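Keeping a uniform fit to be seen
Household hints from the married quarters

Every few years the ministry reshuffles its generals, and every few years the rest of us are issued with a new badge, a new belt and a memo explaining that the old ones were a disgrace all along. The people who draw up these orders do not own an iron. What follows is for those who do.

Badges and shoulder titles

When a command changes its name, the badge has to come off by Sunday night. Don't pull it. Turn the sleeve inside out, snip every third stitch with nail scissors and lift the thread away from the right side with tweezers. You will be left with a dark patch the exact shape of your former loyalties. Steam it from the back, brush it with a soft toothbrush while it's still damp, and repeat. On a tunic more than two years old the ghost never quite goes, so sew the new badge over it and hope the next brigade isn't issued a smaller one.

Tack the new badge at the corners before you sew it properly. I once stitched on 11 in an evening without tacking, and the whole section went on parade looking as though it was listening to something on its left.

Brass

Ordinary metal polish, a cotton rag and a bit of card with a slot cut in it to slide behind the button. The Donska paste they sell at the garrison shop is fine if you like scrubbing white crust out of a crest with a cocktail stick at 11 at night. Gilt and anodised buttons want warm soapy water and nothing else. Polish them and you'll have a set of dull grey buttons and an interview with the quartermaster.

Trousers

Damp cloth, hot iron, press and lift. Sliding the iron gives you tramlines, and tramlines are noticed by precisely the sort of officer who fails to notice a missing lorry. For a crease that lasts through a speech, run a dry sliver of soap down the inside of the fold before pressing. A short speech is 35 minutes. I have never met a short one.

Let everything cool flat before anyone wears it or sits down in it.
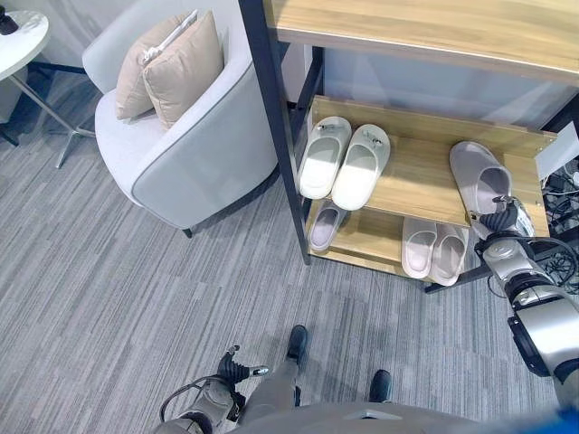 Mahnaz Talebi wrote in to say that soap is all very well until it rains, and that after the last independence parade her husband's knees were foaming. She uses one part white vinegar to two of water on the pressing cloth, airs the trousers overnight, and reports no lather of any kind. I've tried it since and she's right, though do the airing by an open window or the wardrobe smells of chips.

Boots

Brush off the dirt, thin coat of wax, leave it, brush again. For the toecaps, small circles with a damp cloth and hardly any polish. Recruits at Dandholm are told it takes 500 circles a boot. It takes as many as it takes, and fewer if you stop loading the cloth like a butter knife. Stuff wet boots with newspaper. The official gazette is very absorbent and there is always plenty of it.

Berets

Hot water, then cold, then on the head until it dries into shape. Shave off the bobbles with a disposable razor, dry, going one way only. Omid Bahrami's was 34 washes old when he retired, and he went home to Jilley in it. Keep it away from the tumble dryer unless you have a doll who has been promoted.

Putting things away

Old badges go in an envelope with the year written on it. Do not throw them out. The Third Coastal was abolished, merged, renamed and brought back under its original name before I'd used up the same reel of thread.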